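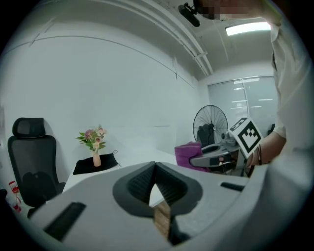

Fig. 1. Pink and cream flowers in a pale pink vase.

Who buys flowers in Undbridge, and why?
Project report by Mitiku Moges and Ataberk Soylu
Submitted Jun 8, 2024

1. Why we picked this subject

We both grew up in homes where flowers only appeared when somebody was ill or getting married. Then Mitiku took a Saturday job at Falcão, the florist by the station, and came back with stories of people who buy one bunch a week for their own kitchen and would sooner skip lunch than go without. We wanted to know how common that was! Our first plan was to compare prices between shops, but we dropped it after the first seminar and went for a survey of buyers.

2. What we did

We printed 400 short questionnaires and left them in three places: the counter at Falcão, the covered market and the library. They had six questions on one side of paper, and people could post them in a box or fill them in online. We got 167 back, far more than our tutor had told us to hope for. We also talked at length with four stallholders at the market, who were very generous with their time, even on the morning when it hailed.

3. What people told us

The big surprise was question two. Of the 167 people who replied, 126 had bought flowers for themselves at least once in the past year. We had expected gifts to win easily. Birthdays did come up a lot, and so did graves, especially in December, when the stallholders say holly wreaths outsell everything else they stock.

Question four asked what matters most when choosing. Colour came first and scent was a long way behind, with 48 people ticking it. One lady wrote in the margin that roses 'used to smell of something' and we have thought about her ever since. Several people said they choose by the vase they already own, so a short fat one means a short fat bunch. We would love to look into this properly – a whole project could be made of vases.

4. Problems

Leaving forms on a florist's counter means hearing from people who already like flowers. The library replies were fewer and a bit cooler, and we should have had more of those. Question five ('Do you buy local?') was badly worded. Some took it to mean a local shop and others a local grower, so we left it out of the results.

5. Next steps

Ataberk is going to repeat the survey in Adbridge, which has no florist at all, only a supermarket and a man with a van. We have already rewritten question five.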